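Erkeck 麻将牌清洁收纳套装

首页 / 家居与休闲 / 棋牌用品 / 清洁与收纳

售价：359元
补充装（清洁液、擦布）：126元
品牌：Omthorpe
适用：家用麻将牌、多米诺骨牌及同类硬质牌
发货：付款后由我们自己的小仓库打包寄出

商品介绍

家里有一副麻将的人，多半都有过这样的时刻：过完年亲戚散了，牌往盒子里一倒，盖子一扣，塞进柜子最上面那一格，等下回想起来再拿出来，摸在手里总觉得涩涩的，带一点说不清的黏，闻一闻还有瓜子和橘子皮的味道。牌没有坏，可谁也不太愿意伸手去洗第一把。我们做这套东西，最早就是为了自己家里那副用了好多年的老牌，后来朋友来借，借着借着不还了，只好多做一些，慢慢就做成了现在的Erkeck。

套装里有一瓶清洁液、一把软毛刷、两块擦布、一个晾牌托盘，还有一只带隔层的收纳箱。东西看着简单，每一样我们都改过好几回，下面容我慢慢讲，您要是赶时间，直接翻到后面的规格也行。

先说清洁液。麻将牌脏在哪里呢？大家以为是牌面，其实最脏的常常是侧面和四条棱，手指一搓一推，汗和油都蹭在那儿。牌面上看着不干净的，往往是刻槽里积了灰，万字的笔画、条子的竹节缝，都爱藏东西。用洗洁精泡一盆当然也能洗，可是老牌的刻槽里填的是颜料，泡久了容易发白，两层材料拼起来的牌，接缝处也不喜欢长时间泡水。所以我们的清洁液是喷在布上用的，不用泡，气味很淡，擦完也不用再过一遍清水。

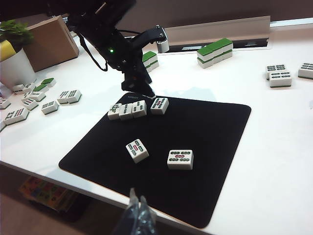
再说刷子。毛太硬会把刻槽里的颜色带下来，毛太软又刷不动，我们来来回回试了很多种，最后定下来的这一把，毛尖细，根部略密，顺着笔画走一遍就好，不需要使劲。手柄是弯的，刚开始有人嫌它样子怪，用过的都说握着省力，尤其是一口气要刷完整副牌的时候。刷头可以拆下来冲洗，晾干了再装回去。

擦布一深一浅，深色的沾清洁液，浅色的收尾擦干。为什么要分颜色？说来惭愧，第一批样品两块一模一样，我自己擦到一半就分不清哪块是湿的哪块是干的了！布边是包过缝的，洗多了也不容易散线。放洗衣机里和别的浅色衣物一起洗没有问题，但请别加柔顺剂，加了以后布面会留一层滑滑的东西，擦到牌上反而不清爽。

托盘是我个人最喜欢的一件。牌擦好以后一张一张平放，底下有浅浅的格条，把牌略微托起来，上下都能透气。托盘可以叠放，厨房台面小的人家也铺得开。不用的时候正好扣在收纳箱上面当一层盖子，防灰。

关于收纳箱

很多牌盒的毛病是太浅太紧，收牌的时候要一张张对齐，少一张塞不满，多一张盖不上，老人家眼神不好，收拾起来着急。我们的箱子分上下两层，每层的隔条可以左右移动，牌的尺寸大一点小一点都能调。骰子、筹码和庄家牌另有一个小格，带盖，提起来走也不会散落得到处都是。提手宽，不勒手，锁扣是按压式的，按下去有一声轻响，听见了就是扣好了。

箱子内衬选的是Wegener的灰色绒布，耐磨，掉毛少，搬动的时候牌与牌之间的碰撞声也小很多。住楼房的朋友大概懂我在说什么，晚上十点把一箱牌从客厅搬回卧室，一路哗啦哗啦，自己听着都不好意思。

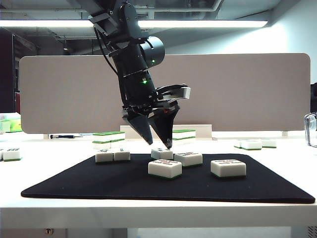
Panya Rattanakul留言说，她原先只想买个箱子，清洁液放了一阵子没动，后来给外婆那副旧牌擦了一遍，才发现八条的颜色比她记忆里的亮得多；她唯一的意见是喷头出液偏多，按半下就够了，希望说明书里写清楚。

谢谢您，这条意见我们认认真真收下了。新一批的说明书已经加上“轻按半下”的提示，喷头也换了出液更细的一款。手上还是旧喷头的朋友不用担心，买补充装的时候会附带一只新的，拧上就能用。

使用步骤

一、先把牌全部倒在干净的桌布或旧床单上，顺手把混进去的瓜子壳、橡皮筋挑出来（真的常有）。
二、用干的软毛刷顺着刻槽轻轻刷一遍，把浮灰带走。
三、清洁液喷在深色擦布上，擦六个面，重点是侧棱。
四、浅色擦布擦干，平放在托盘上，放在通风的地方晾一晾，避开太阳直晒。
五、完全干透再收进箱子。南方的朋友遇上三月回南天，请多等一会儿，宁可隔夜再收。

多久擦一次合适？每星期都打的人家，一个月擦一回就很好了；逢年过节才拿出来的，建议打之前简单擦一遍，收之前再仔细擦一遍。收之前那一遍更要紧，油渍放久了会变得难擦。若是碰上洒了茶水、饮料，当场用布吸干就行，先别急着上清洁液，糖分用一点温水更容易带走。

骨牌和竹牌的朋友请留意：天然材料怕潮也怕干，请只用软毛刷和干布，清洁液不要直接接触。您家那副如果是长辈传下来的，拿不准是什么材质，可以拍张照片发给客服，我们一起看看，慢一点没关系，别贸然下手。

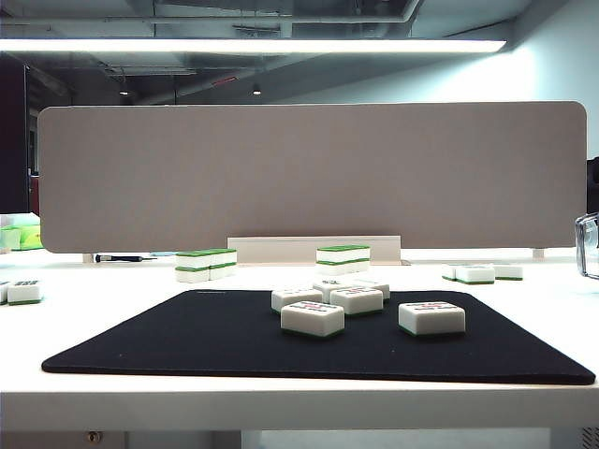

毡垫上的麻将牌，牌面朝上，白面绿底

牌垫怎么打理

常有顾客问，擦布和刷子能不能顺便拿来收拾牌垫。刷子可以，顺着一个方向刷，把绒毛里的碎屑带出来；清洁液请不要往垫子上喷，容易留下一圈水印。垫子平时卷起来放比折起来放好，折痕压久了，牌推过去会磕一下，手感很扫兴。卷的时候面朝外，下次铺开边角不容易翘。如果已经有折痕，翻过来平压几本厚书，放上一晚，多数能缓过来。

我们自家的Arell系列牌垫和收纳箱可以配着用，箱子背面有两根绑带，卷好的垫子正好绑在上头，出门串门一手就提走了。别家的垫子只要卷起来不太粗，也绑得下，不必专门再买。

规格与配件

清洁液：一瓶，喷头式
软毛刷：一把，刷头可拆
擦布：两块，深浅各一
晾牌托盘：一组，可叠放
收纳箱：双层，隔条可调，灰色绒布内衬
保修：收纳箱锁扣与提手保修2年，耗材除外

常见问题

箱子放得下大号的牌吗？
家用常见的大小都放得下。特别大的牌建议先量一下长宽高，告诉客服，我们照着给您试摆，放不下会直说。

清洁液用完了，可以用酒精代替吗？
不太建议。酒精挥发快，擦起来是爽利，可有些牌的颜料遇到酒精会掉色，掉了补起来很麻烦。

可以只买箱子吗？
目前是整套出售，单独的只有补充装。想单买箱子的朋友挺多，我们在和工厂商量，有消息会写在这一页上。

收到有瑕疵怎么办？
签收后请先开箱看看锁扣和托盘，有裂的、缺的，拍照发来，我们补寄，旧件您留着或丢掉都行，不用寄回。

送人合适吗？
很合适！下单时备注“送礼”，我们换一张素色包装纸，不放价格单，想写几句话也可以留在备注里，由仓库同事手写在卡片上（字写得还不错，就是长句子请手下留情）。

相关商品：Arell 卷式牌垫 / Erkeck 补充装 / Omthorpe 骰子与筹码收纳盒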